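Ondus workshop notes, posted September 29, 2023

1/ Finished re-sorting the small test blocks this week. Writing down the method here because I redo this job every year and never remember what I settled on last time.

2/ Background for new followers: I cast small blocks with a recess in the top. Square recess, round recess, a few other profiles. They are used as fit gauges. You drop a peg in and see how it sits. The outside of the block matters very little. The recess matters a lot.

3/ The inventory sheet says 2,105 pieces across all profiles. That includes rejects I have not thrown out. I am not recounting them. The sheet is the sheet.

4/ The problem with blocks is that they look alike from the side. Turn two of them so the recess faces away from you and a square one and a round one are the same object. So rule one for the whole system: recess up, always, at every stage.

5/ Rule two: no deep bins. I used deep bins until last November. Pieces at the bottom get edge wear from pieces at the top, and you cannot read the profile without digging. Shallow trays with low walls fixed both.

6/ Tray requirements, in order of how much I care: flat floor, rounded inside corners, low walls, a color that is not the color of the part. Sharp inside corners collect dust and you need a brush to get it out. Rounded ones wipe clean with one pass of a cloth.

7/ On color. Gray part on a gray bench is slow to find. Gray part in a turquoise tray is fast. I tried white trays for a month. They show every mark and they throw glare under the bench lamp, which makes the inside of a recess hard to read. 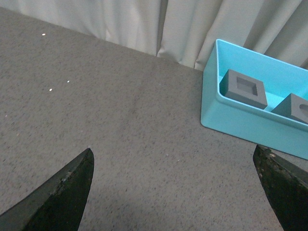
8/ Spacing. Leave a gap between blocks. It does not need to be large, just enough that two faces are not rubbing when the tray gets moved. With a gap you can also get hold of the sides of a block without pushing its neighbor.

9/ This costs capacity. My old packed layout put 123 pieces on one shelf. The spaced layout puts 84 on the same shelf. I accept the loss. I was spending the saved space on time spent prying blocks apart.

10/ Surface under the tray: the speckled gray top is good for hiding scratches and bad for finding small debris. Dark crumbs vanish into the pattern. Bright white bits stand out. If you cast in a dark material, assume the bench is dirtier than it looks and wipe it anyway.

11/ Wipe procedure: dry cloth first, then damp, then dry. Trays come off the table for this. Do not wipe around a tray. You end up with a line of grit along the tray wall and it goes straight under the tray the next time you slide it.

12/ Curtain behind the bench: plain, pale, no pattern. I hung it to cut down on visual clutter from the shelving. It also sheds less than the one before it. If you put a tray right up against fabric, check the rim for lint once in a while -- mine picks some up at the back.

13/ Labels. I used the Storville card labels for the shelves, and they are fine. I do not label the blocks. Anything stuck on the outside changes the footprint, and anything marked inside the recess changes the fit. The tray gets the label, the block gets nothing.

14/ Label format: profile, nominal size, batch. That is all. I used to add the casting date and stopped. The batch entry in the notebook already has it, and two copies of a date will disagree sooner or later.

15/ Matte finish, since people ask. The slight texture comes from the mold. I leave it. A polished block looks better and slides around more in the tray. It also makes the recess harder to inspect, as you get reflections off the inner walls.

16/ Inspection is done with the block sitting in the tray. Light from one side, low. On a square recess look at the four inside corners and then the floor. On a round one, go once around the rim. Rim chips are the most common fault I get by a wide margin.

17/ Anything doubtful goes to a separate reject tray, recess up like the rest. Do not set it on the bench "for a minute." I have done this and then put it back with the good ones.

18/ Batch size for sorting is 10. I take 10 out, inspect, place, then take the next 10. Larger batches go faster for the first half hour and then the error rate climbs. I have the notebook pages to prove it, but they are not interesting.

19/ Someone asked about the Cidari foam inserts with cut pockets. Tried them. Good for shipping. Bad for daily use. The pocket grips the block, you pull upward, and over time the foam tears at the corners. A plain tray floor has nothing to tear.

20/ The shipping set for Cáceres is going out in foam for that reason, with the trays packed flat underneath. They can move everything to trays when it arrives. I put a one-page layout sheet in the carton.

21/ Still open: what to do with the odd profiles. There are not enough of any one kind to fill a tray, and mixing them breaks the one-profile-per-tray rule. Current plan is thin dividers cut to the tray width. The rounded corners make the end pieces awkward to fit.

22/ If you have cut dividers for a tray with rounded corners, tell me what radius you left and whether it held. Cardboard is out -- I already tried it and it bowed.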